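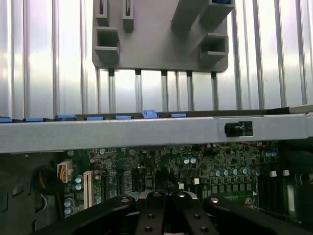 A gray plastic bracket against a ribbed metal wall.

My garage door stopped talking to my phone in August. It had been talking to my phone for 16 months, and in that time I had gotten used to the arrangement, the way you get used to a houseguest who does the dishes. Then one evening the app asked me to agree to new terms, and the new terms were that opening my own garage would now cost money.

The company is called Elosix. Its letter was very friendly. It used the word "journey" twice. I was invited to join the Plus tier, where members enjoy "enhanced access," meaning the door goes up. Non-members would keep a wall button, which I already owned, and which is on the inside.

I am 61 years old and I have bought a lot of stuff. I understood the deal. You handed over the money, you carried the thing to the car, and from then on any trouble between you and the thing was private. My father's drill is older than my marriage. It has never sent him a letter.

My neighbor Adeel Ghumman thinks I'm being a crank. He pays for his doorbell, his thermostat and a sprinkler that checks the weather, and he says it all comes to less than he used to spend on magazines. Fair enough, but Adeel read the magazines. And when he quit paying, the old ones stayed on the coffee table and could still be opened.

He also says that somebody has to pay for the servers. I have thought about this more than I care to admit. Why are there servers? The phone is in my hand, the door is 40 feet away, and the message between them apparently has to visit another state before it can come home. I didn't ask for the trip. I'm just getting the bill for the gas.

What bothers me most is how small the amounts are. If Elosix had wanted $400, I would have made a scene and enjoyed it. They want a few dollars a month, which is the exact size of a thing you mean to cancel. Zarmeena Paracha, who does my taxes, went through my statements last spring and found I had been supporting a meditation app called Matent since before she had her second kid. I have never meditated. I thought it was the water bill.

There ought to be a plain rule, printed on the box in letters you can read without glasses: whatever this does on the day you buy it, it will do for free until it breaks. Charge me for new tricks if you like. I'll probably fall for some of them.

Meanwhile I've gone back to getting out of the car. It takes longer, and in the rain I have some thoughts about Adeel and his sprinkler, which by then has shut itself off.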